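Closet clear-out, part two

OK so quick one tonight, it's almost 11 and I still have lunches to make.

Got through the hanging stuff finally. I started with 106 things on the rail, which is embarassing for one person with an office job and a dog. Goal was to get under 100 before the end of August. Ended up well under. Didn't keep a tally after that, just kept bagging.

What went: every blazer with shoulder pads. The green dress I wore once. Three coats that all do the same job. The Fumberg raincoat – sorry, I loved you, but the zipper has been dead for two winters.

What stayed: the Kodano cardigan, obviously. Jeans that fit NOW, not the 2016 ones. Anything black, pretty much. I know, I know.

Hangers. So many hangers. I'd been using the wire ones from the cleaners and they leave those pokey bumps in the shoulders of knits. Swapped them for wider ones and already like opening the door more. Sweaters get folded from now on, no exceptions. Steam the bumps out if you have them, a damp cloth and an iron works too, just go slow.

Also dark stuff fades along the shoulders if it hangs near a window. Mine did. Turn it inside out or move the rail – I moved the rail.

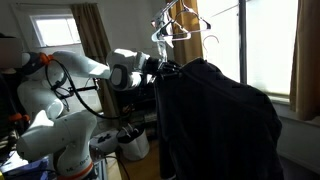 Dark colors, on a hanger, shoulders first.

Donation bags are in the trunk. Dropping them off tommorow before work if I remember. Shoes next, and I'm dreading it. Anyone want a pair of boots, size 8, barely worn?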